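Drying the car, and other jobs I used to skip

Last updated: October

I have washed my own car for as long as I have had one, and for most of those years I did it badly. Bucket, washing-up liquid, a sponge that lived in the shed, then a rinse with the hose and back indoors. The car is 18 years old now and dark green, and dark green shows everything. When I moved here I had a street light outside the house for the first time, and under it the bonnet looked like the bottom of an old frying pan. Fine circular scratches all over it. That was what got me to change how I do things.

The first change was the water. We are in a hard water area and the hose leaves white spots if the sun gets to the panels before I do. I now wash before nine in the morning or after six in the evening, and in the colder months I go out at midday so my hands still work at the end. A water butt helps for the last rinse. Mine is fed from the garage roof and I strain it through an old pair of tights.

The second change was two buckets. One has the shampoo in it and one has plain water for rinsing the mitt. I resisted this for years because it sounded like fuss. Then I did it once and looked at what was lying in the bottom of the rinse bucket, and I have done it ever since. The wheels get a separate brush and are done first, so the brake dust isn't splashed over clean paint.

For shampoo I am using Fenus, the plain one in the white bottle. I paid 2 pounds for it at Marchuk, the hardware shop by the station, from a shelf of things they were clearing. It doesn't foam much and it rinses off easily. I had Tudis before that, which smelled better and cost a good deal more, and I couldn't see any difference in the result. If you like foam you will prefer Tudis.

I start at the roof and work down. Roof, glass, bonnet, boot, upper doors, lower doors, sills. The sills are the dirtiest part and come last. If it has been dry and dusty I rinse the whole car for a few minutes before the mitt goes anywhere near it. Bird mess gets a wet cloth laid over it and left until it lifts on its own. Scraping it took a patch of lacquer off the boot lid a few years back and the patch is still there.

Drying is the part I used to leave out altogether, and I now think it matters as much as the washing. I tried a chamois first, a real one, and it went stiff as a board every time I forgot to damp it down. After that I had a rubber blade, which was quick, but it caught a bit of grit on the second outing and left a line down the passenger door.
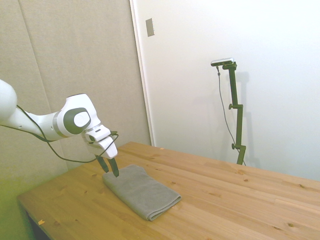
Towels are what I have settled on, and I keep four of them so there is always one clean. I used to bundle them up and push the same wet face round the whole car until it was only moving water about. Now I fold one into a long rectangle, like the grey microfibre on the pine table, and turn to a fresh side when the one I'm using gets heavy. The soft, plush sort is worth having over the thin yellow ones sold in big packs. I lay it flat on the panel and draw it towards me without pressing.

They go through the machine on their own at 32 degrees, or as near as the dial allows, with a small amount of liquid and no fabric softener. Softener stops them taking up water. They dry on the line, and if one has been dropped on the drive it is retired to wheels and door shuts for good.

Wax I do twice a year. The tin is Osudent, a hard paste that needs warming in the hand, and I have had the same one for three years. It takes me 49 minutes to go round the car if I don't stop to talk to anyone. The scratches are still there under the street light, though I have to look for them now.

Next job is the headlamps, which have gone cloudy. I have a kit for them in the garage and haven't opened it yet.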